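List: Pullbridge Readers
Subject: Re: February book + the swap box

2 replies · 11 views · Share (0)

Hi all

Sorry, typing this with my coat on, bus in a bit. Answering Tomoyo's message because I think I'm the only one who hasn't and she did ask nicely. Her bit first so you don't have to scroll back:

> From: Tomoyo Arai
> To: Pullbridge Readers
>
> Dear everyone,
>
> Two matters. First, we still haven't settled on a book for February. Suggestions so far are one thriller, one very long thing about whales, and "something short please". Could I have proper titles by the time we meet, so that we can put it to a vote?
>
> Second, the swap box. It lives in the cupboard at the Dallerside rooms and it is now so full that the lid won't shut. I would like us each to look at home for anything borrowed from the box and either bring it back or say you are keeping it. I would also like us to decide what goes to the charity shop. I am happy to drive a load over but I am not happy to choose, as last time I gave away someone's mother's copy of something and I still feel dreadful.
>
> Also, has anybody got the Hilary Mantel? Suka was asking for it.
>
> Best wishes,
> Tomoyo

Right. In order, or nearly.

The Mantel. Yes, A Change of Climate, the orange paperback. Not lost, and Suka can have it next. I'd like it to come back to the box after though, as I want to lend it to my sister when she's up. If Suka can't make the next meeting I can drop it through her door, I go past on the way to the dentist anyway.

And actually could I put it forward for February as well? I know we've only the one copy between us but the library can usually get hold of a few if we ask early enough, and second hand ones aren't dear. For those who haven't read it, it's a married couple in Norfolk, Ralph and Anna, house always full of other people's troubles, and something happened when they were young missionaries in Africa that they don't talk about. It's not a cheerful book. But it's got a lot of kitchen in it, if that makes sense, people coming in and out and wanting feeding, and I laughed more than I expected to. 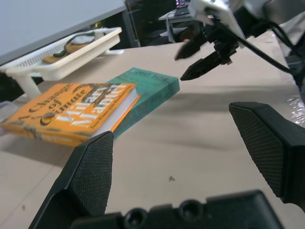
I'd say it's a good one for us becuase there's plenty to disagree about. I got cross with Ralph by page 17 and then felt bad for being cross, and then got cross again. Would like to know if it's just me. The children are well done too, the grown up ones particularly. And the aunt! Won't say any more about the aunt.

If people think it's too gloomy for that time of year, fair enough, I'd go along with the thriller. Not the whales. I tried the whales on holiday and gave up at page 200 and I'd had a run at it, no distractions, nothing else in the suitcase. Whoever suggested it is welcome to tell us the end.

Now the box. I had a go through my shelves last night and found 11 that I think came out of it. Mortifying. Most of them have the pencil cross inside the front cover so there's no arguing. I'll bring back all but one. The one I want to keep is the bread book, it's had something spilt on it (mine) and I've written in the margins so it's no use to anyone now. Happy to put in a couple of mine to make up for it.

On what to get rid of, suggestions, shout if you object:

- anything we've got two of. One copy of each goes
- the travel guides. They're so old the prices are in the wrong money
- the dictionary with no A
- all the diet books, please, I'd carry them myself

Keep: the Mantels, the poetry (I know it never moves but I like that it's there), the big crossword one as Mr Nomura does a page while he's waiting for the kettle. And keep anything with a name written inside until we've asked round. That way Tomoyo doesn't have another mother's copy on her conscience. It was a perfectly natural mistake by the way and I'm sure it was forgiven ages ago.

Could we also think about how they're put in? The reason the lid won't shut is partly that everything's been dropped in flat and any old how, big hardbacks on top of little paperbacks, and the paperbacks are getting bent. If they went in spine up, tall ones at the back, you could read what's there without having to take the whole lot out onto the table. I did the bottom layer like that in the autumn and somebody undid it. Not accusing. There's a second box under the sink too, with only jam jars in, which we could empty and use for the large format ones, the gardening and the art. Would need a wipe out.

And maybe a sheet of paper taped inside the lid? Title, who's got it. We had one before, it was a good system till the pen went. I'll bring a pen on a string.

What I can do: get there 20 minutes early next time and make a start on the sorting if whoever has the key can let me in. Bringing bags, the strong sort. If anybody else fancies coming early there'll be tea, and I've got the end of the Christmas biscuits which need eating, they're the good ones but they're going soft.

Tomoyo, thank you for offering to drive, and you don't have to choose anything, we'll have it all bagged up and ready so you only need to open the boot. Could you ring the shop first and check they're taking books? They weren't in the summer, they had a sign up, and I had to bring mine all the way home again on the bus.

Oh and titles for the vote, so it's written down somewhere: mine is A Change of Climate. If I'm allowed a second one it's anything under a hundred and fifty pages, in support of whoever said short. Please don't all reply at once with new ones or we'll never get it down to a sensible list.

That's my bus, got to run. Will read any replys tonight.

x

2 people found this helpful · 0 comments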